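Week 6 handout - Rules for simulated manipulation runs
Robot Practice lab, bring this to the session

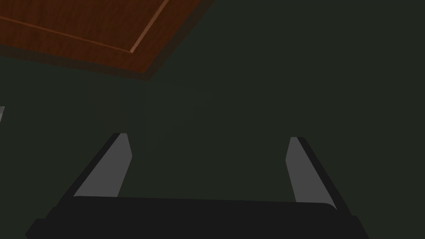
1. Before you start a run

Same rules as the real arm. Yes, even in sim. Habits carry over, and the bad ones carry over faster.

Check the gripper state first. Open or closed, and does the readout agree with the wrist view? Fingers apart, nothing between the pads = open and empty. Write it down as "open, empty" and not "ready". Ready means six different things to six different people.

Load the Basteo scene file from the course folder, not your own copy. Own copies drift. Last term we had a set of runs where the panel had been nudged in one copy and we threw out 697 episodes.

Seed goes in the log. No seed, no marks for that run.

2. Naming what you see

This is where most points get lost.

- Only label what you can identify from that view. A wood panel with an inset border could be a door, a drawer front, a table edge. If you can't tell, write "panel, type unknown" and go look at the scene tree.
- Partial objects at the edge of the view get "unknown", full stop. Do not guess from the color.
- No handle visible does not mean no handle. Write "none visible".
- Dark background: don't call it floor or wall unless the depth channel backs you up.
- Scene tree names and view labels go in seperate columns. Never copy one into the other.

3. Motion limits

Approach speed is capped in the Dollitar config, leave the cap alone. If your run needs more speed then your plan is bad, fix the plan.

Stop before contact, check, go on. The check is a logged event. Scripted runs too.

Keep 2 clear waypoints between home and the first contact. One is not enough, we tried it in December and got elbow collisions that never showed in the wrist view. The wrist camera sees the gripper and what's past it. It does not see your elbow!

Nothing moves while you are editing the scene. Pause, edit, save, reload, then resume. Editing a live scene gives you objects half inside other objects and the physics will throw them across the room.

4. What counts as a failed run

Failed:
- any contact you did not plan
- object dropped outside the target zone
- gripper closes on nothing and the script carries on anyway
- timeout
- log missing seed, scene version or operator initials

Not failed, but flag it:
- view too dark to confirm the gripper state
- target out of view at the start (fine if the plan has a search step)

Keep failed runs. Don't delete, don't rename, don't move to the desktop. The Mnguni set has 1,907 runs in it and 96 are marked failed, and those are the ones we use most in weeks 7 and 8.

5. Moving from sim to the real cell

Not this week. But so you know what's coming:

- sim log signed off by your bench partner
- e-stop tested at the start of every session, by the person who will be holding it
- nobody inside the tape when the arm is powered
- first pass at lowest speed with no object
- payload and finger pads checked against the Atier sheet on the wall. Sim pads never wear, real ones do

The course rules sit on top of the safety standard in your reading pack, they dont replace it. Where the two disagree go with the stricter one and tell us.

6. To hand in

One log file, one page of notes, your label table with both columns filled. Five runs minimum, failed ones included. Upload by 5 pm, the folder locks by itself.

Reading for next time: chapter on risk assessment, skip the worked case at the end, we'll do it in class - and bring your label tables.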